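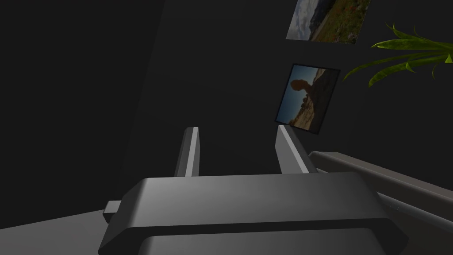
Keeping drawers running sweetly (and a few other things I've picked up)

I get asked about drawers more than anything else on this page, which tells you what sort of readers I have. You're my people! So I've finally put all the drawer notes in one place, along with some bits on hinges and squeaks that people have written in with since March.

Sticking wooden drawers

Take the drawer right out first and turn it over. Nine times out of ten you'll see a shiny patch on one of the bottom edges where it's been rubbing, and that shiny patch is your culprit. Rub it with a plain white candle, quite hard, then do the same along the runner inside the cabinet. Slide it in and out a few times. If it's still stiff, go over the shiny patch with fine sandpaper (I use 240 grit, whatever's in the tin really), brush off the dust and wax it again.

Don't use cooking oil. I did this to my nan's chest of drawers when I was a student and it went gummy by the summer, and then it picked up every bit of fluff in the house. Spray polish is nearly as bad. Soap works, but it has to be a dry old bar, the harder the better.

If the drawer only sticks in wet weather, please don't plane it in the middle of winter. I know it's tempting when you're yanking at it every morning for your socks. Wait for a dry spell, see how it sits, and then take off a shaving at most. Leonie Prantl wrote to me about a dresser she'd planed in a soggy week, and by summer the drawers rattled about like dice. She ended up gluing thin strips of veneer back on to the sides.

Metal runners

These want cleaning before they want anything else. Pull the drawer out as far as it goes, find the little plastic levers (usually one each side, and usually you push one up and the other down, which is maddening) and lift the whole thing away. Wipe the tracks with a rag and a drop of washing-up liquid in warm water. Kitchen ones will be full of crumbs. Mine had half a bay leaf and a birthday candle in them.

Dry them properly, then a tiny bit of silicone spray on a cloth, wiped along the track. Spraying straight into the cabinet gets it all over your tea towels. Leave it 20 minutes before you put the drawer back.

While it's out, check the screws at the front of the runner, as they work loose from all the pulling. If the hole's gone too big and the screw just spins, pack it with a couple of wooden cocktail sticks dipped in wood glue, snap them off flush, let it dry overnight and screw back in. I've got a pan drawer that I mended this way when we moved in and it takes a serious battering.

Wobbly fronts and loose knobs

For a knob that keeps coming undone, a dab of clear nail varnish on the thread does the trick. You can still undo it later with a bit of effort. If the bolt's too long, so the knob never quite tightens, slip a washer on the inside. I keep mine in a jam jar with all the other odds and ends, and yes, it takes me ages to find the right one.

Squeaky hinges

Lift the pin out if you can, wipe off the black gunk, rub it with candle wax or petroleum jelly and tap it back in. Do one hinge at a time, or you'll be standing there holding a door with nobody else in the house!

Rahel Fuchs swears by a soft pencil for the hinges on small boxes and cupboards, just scribbled over the moving parts. I tried it on my sewing box and it's lovely, although I'd keep it away from anything painted white.

Musty smells

A saucer of bicarbonate of soda left in an empty drawer for a couple of days will shift most of it. For old furniture that's been in a shed, wipe the inside with half white vinegar and half water, not too wet, and stand the drawers on their ends somewhere airy. If the smell hangs on, a thin coat of clear shellac on the raw wood inside will seal it in. Do that with the windows open.

Line them with leftover wallpaper afterwards if you like. I cut mine 5 mm short all round so it doesn't ruck up at the corners, and I don't glue it down, so it can come out for a shake.

Siu-fong Tai has asked about bread bins with roll tops, which I've never owned. If you've fixed one, drop me a line and I'll add it in here.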